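Flundik hand-held gripper kit – worth it for a small team?

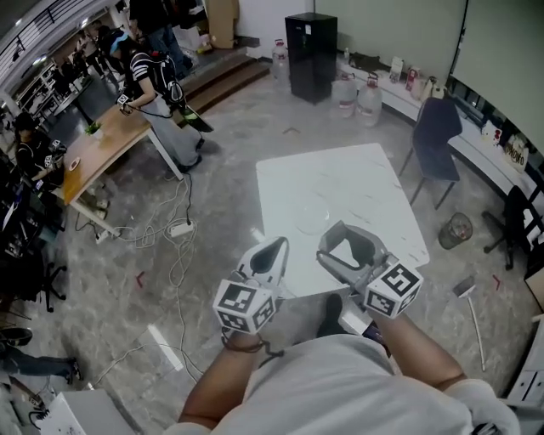

Details

Posted in Robotics > Data collection

We're a team of 4 and want to start recording manipulation demos by hand before we spend money on an arm. The Flundik kit is on offer through August: a pair of hand-held grippers, the marker cubes and the recording software for 3,000 dollars. Adcombe sells something similar, but you have to print the marker cubes yourself. Our first tasks are tabletop ones, mostly picking up and moving bowls and cups. Has anyone used the Flundik for more than a quick demo? I'd like to know about tracking, comfort and what else we'd end up buying.

quansah_lab

Salamatu Ankrah

We've had two pairs since last spring and I'd buy them again, with some reservations.

Tracking is good as long as the cubes stay in view. If you cross your wrists or turn one hand far over, you lose that side for a moment and the software marks the gap. We drop those takes. Expect to throw out a fair number in the first week while people learn to keep their hands apart.

Comfort is average. After 60 minutes my forearms are done, so we swap operators before that. Try the wrist strap on everyone before you order, as the standard one is short.

Clear glass is a separate problem. The grippers hold it fine, but on a pale table it is hard to make out in the recordings. We started with colored plastic bowls and added glass later.

Extras: power strips, longer cables, and floor tape to mark where the table goes. Put the table back on the same marks each Monday or your sessions won't line up. The storage plan is also extra – we paid 600 for the year.

podasetti_dan

Went with Adcombe, it's ok. Printing the cubes took a weekend and two came out slightly off size, which threw the calibration. Cheaper if your time is free.

mwright

Ask them for a loaner. They sent us one for a week and we only paid shipping. Don't know if they still do it.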